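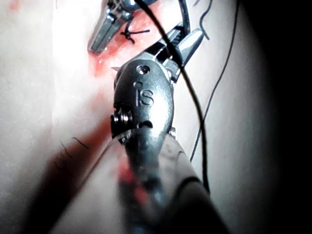
Vasham Culinary Institute
Baking and Pastry Foundations
Handout 6: Enriched Yeast Doughs
Instructor: Halina Walczak
Kitchen assistant: Ewan Leckie

Reading before class: the chapter on fermentation in the course reader, and your own notes from the lean dough session. Bring a completed formula sheet. Students without a formula sheet will scale with a partner and hand one in before the next session.

1. Definition and scope

An enriched dough is a yeast dough that contains a meaningful amount of fat, sugar, eggs or dairy in addition to flour, water, salt and yeast. Sandwich loaves made with a little milk and butter stand at one end of the range. Brioche stands at the other. Between them are challah, cinnamon roll dough, most dinner rolls, hot cross buns and many holiday breads. Laminated doughs such as croissant and Danish are treated in Handout 9 and are not covered here, although the base dough for Danish is prepared by the same method as a light enriched dough.

For this course, a dough with fat below 10 percent of the flour weight is called lightly enriched. Anything above that figure is called rich. Other books draw the line elsewhere, and students should check which convention an author uses before comparing formulas.

2. Baker's percentage (review)

The total flour is always 100 percent. Every other ingredient is stated as a percentage of the flour weight, including eggs, butter and sugar. When a formula uses two flours, their combined weight is 100 percent.

The class formula for dinner rolls is as follows.

Bread flour: 100 percent
Whole milk: 52 percent
Eggs: 12 percent
Sugar: 10 percent
Butter, unsalted: 15 percent
Salt: 2 percent
Instant yeast: 1.5 percent
Total: 192.5 percent

To find the flour weight for a required batch, divide the desired dough weight by the total percentage written as a decimal. For 40 rolls at 50 grams each, the dough required is 2000 grams. Dividing 2000 by 1.925 gives 1039 grams of flour. In practice a small allowance is made for dough left on the bowl and bench, and the class will scale to 1100 grams of flour. Write out all seven ingredient weights before coming to the kitchen. Weights are rounded to the nearest gram, except yeast, which is rounded to the nearest half gram.

3. What the enriching ingredients do

Fat. Butter coats the proteins in flour and interferes with the formation of gluten. The crumb becomes tender and the loaf keeps longer. If a large quantity of butter is added at the start of mixing, the dough takes much longer to develop strength. In rich doughs the butter is therefore held back until the gluten is at least moderately developed, then added in pieces. It should be pliable and cool. Melted or oily butter gives a greasy dough that is hard to shape.

Sugar. In small amounts sugar is food for the yeast. In larger amounts it draws water away from the yeast cells and slows fermentation. Sugar also speeds browning, and this is why sweet doughs are baked at a lower temperature than lean ones. Formulas above 15 percent sugar usually need more yeast, a longer rise, or a yeast made for sweet doughs.

Eggs. Whole eggs bring water, fat and protein. They give color and some structure. Yolks alone produce a softer and richer crumb, while an excess of whites tends to make the bread dry. Eggs must be counted as part of the liquid when a formula is adjusted. A whole egg without its shell is close to three quarters water.

Milk. Milk softens the crumb and deepens the color of the crust. Older recipes call for scalding, and students will meet this instruction often. The class will scald the milk for one batch and leave the second batch unscalded, then compare the volume of the baked rolls. Scalded milk must be cooled before yeast is added.

Salt. The salt stays close to 2 percent in most enriched doughs. Salted butter is not used in this kitchen.

4. Mixing procedure

Place milk, eggs, sugar, flour, yeast and salt in the mixer bowl. Mix on first speed for three minutes, until no dry flour remains. Scrape the bowl once. Mix on second speed for four minutes. The dough will be rough at first and will begin to clear the sides.

Add the butter in four additions on first speed. Wait until each addition has disappeared. The dough may appear to break apart after the first two additions – this is normal, and no flour should be added. Return to second speed for a further three to five minutes.

Test for development by stretching a small piece between the fingers. A well-developed dough can be drawn to a thin film before it tears. If it tears at once with a ragged edge, mix for one more minute and test again.

The desired dough temperature is 76 to 78 degrees Fahrenheit. Record the final temperature on the formula sheet. Friction from the mixer warms the dough considerably during the butter stage, and the milk should be cold on warm days. Groups working in September have regularly finished above 80 degrees when they used milk at room temperature.

5. Fermentation, shaping and proofing

Bulk fermentation takes 60 to 90 minutes, covered, with one fold after the first half hour. Rich doughs may instead be held overnight in the refrigerator. Cold dough is firmer and easier to divide, and brioche should always be shaped cold.

Divide at 50 grams. Round each piece with a cupped hand on an unfloured bench. A dusted bench lets the dough slide, and the skin will not tighten. Rest the pieces for ten minutes if they resist.

Proof on lined sheet pans until a light press of the finger leaves a mark that fills in slowly. The proofer is kept at 80 degrees. A higher setting can melt the butter out of a rich dough before it reaches the oven.

6. Egg wash and baking

Beat one whole egg with one tablespoon of milk and a pinch of salt. Strain it. Apply a thin coat after shaping and a second coat just before baking. Avoid pools around the base of the roll, which glue it to the paper.

Bake the rolls at 375 degrees for 14 to 17 minutes. Larger loaves are baked at 350 degrees. The internal temperature should be at least 190 degrees. Color alone is a poor guide for sweet doughs, as the crust may be dark while the center is still raw. Move the rolls to a rack within five minutes of leaving the oven.

7. Common faults

Pale crust: oven too cool, too little sugar, or over-fermented dough.
Dense crumb: under-mixed, under-proofed, or dough too cold at shaping.
Collapsed or wrinkled top: over-proofed, or removed from the oven too early.
Greasy surface: butter too warm, or proofer too hot.
Large holes under the crust: gas not expelled in shaping.
Dry on the following day: over-baked, or flour added on the bench.

8. Assignment

Prepare one enriched dough at home and complete the formula sheet in full, with baker's percentages, dough temperature, and the times of each stage. Attach a paragraph of 150 to 200 words on one fault observed and its probable cause. Shared work is not accepted for this assignment.

Students who wish to adapt a family recipe written in cups must first convert it to grams by weighing each ingredient. Published conversion charts differ, particularly for flour. Na-rae Ra will supervise the scale station for this purpose on Sunday from 2 p.m.

Written work is left in the tray outside Room 247. Questions about allergies or substitutions should be raised with the instructor before the kitchen session.

Next handout: Preferments and Sponge Methods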